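Teshome workshop users' meeting, Sunday, August 27, 2023

Present: Birger Sandberg (chair), Brândușa Husar, Asabe Okoro, Donnie Baird (minutes). Apologies: Ye-seo Moon.

1. Blue board holders
Brândușa wants the blue fixture kept as our standard holder for the green boards. Birger said he had heard "standard" before, in February, and we are still paying for that one. Asabe likes that the pin header can be seen with the board in place. Birger asked whether seeing it was worth the price Cliden wants for 50. No answer that satisfied him.

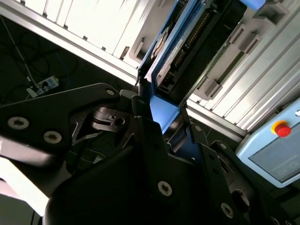

2. Cliden quote
Cliden will do 64 for the price of 50. Donnie doubted we have a use for the other 14. Brândușa thought spares were sensible. Birger asked to see one survive a month first. Order put off, Asabe against.

3. Labels
Ye-seo's note asks for larger labels on the boards. Asabe doubts anyone reads the current ones. Donnie to get a price for 1,000 from Sovasier, with no promise to buy.

4. Any other business
Bench lamp still not fixed. Birger to ring Skakdale again.

Closed at 7.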